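3.2 Collecting the demonstrations

I gathered all of the demonstrations for the Bramwell set myself, which I mention early because it shapes everything that comes after. One person driving means one set of habits. I tend to come at plates from the left, I slow down too much right before I let go of something, and I'm sure the policy has picked up both (more on that in Section 5).

We tried two ways of showing the robot a task. In the first, I took hold of the arm and moved it through the motion by hand while the joints were set to give way. In the second, I drove it from a leader arm at the next desk, watching a live view on a monitor. Hand guiding felt lovely for the first hour! You can feel exactly where the wrist wants to go, and a new person can learn it over a cup of coffee. The trouble is that my own arm kept blocking the overhead view, and the policy had to learn from those pictures later. So we used hand guiding only for the 7 practice tasks and switched to remote control for the 9 tasks we report on.

The remote setup runs on Flurholm, our in-house recording tool, which saves the joint angles together with the overhead video. It took me a few days to get decent at it. Depth was the hard part – from straight above, a gripper just over a plate and a gripper pressed into a plate look nearly the same, so I learned to watch the shadows. After 16 sessions we had 3,175 usable demonstrations. I threw out any run where I dropped the object and had to chase it, although looking back I wish I'd kept those, as the policy could have used some examples of getting out of trouble.

The tasks all use the same small kitchen set: toy fruit, plates, a basket and a toaster oven. I moved things to new spots between runs without any fixed plan, mostly wherever my hand happened to land. Figure 4 gives one such layout from overhead, with the fruit near the two plates and the oven over on the right.

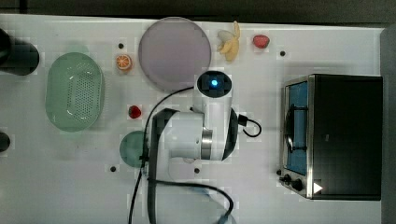

3.3 Cleaning up the recordings

Raw demonstrations are messy, and mine were no exception. Most of them start with a stretch where nothing moves while I get my hand settled on the leader arm. We trimmed that part automatically, using a small threshold on joint speed, and then I went back through the trimmed clips by eye. The threshold sometimes ate the start of a very slow reach – I fixed those by hand.

We left the pauses in the middle of a run alone. The Trundton recordings, which we use for comparison in Section 4, had theirs removed, and the motion there looks smoother as a result.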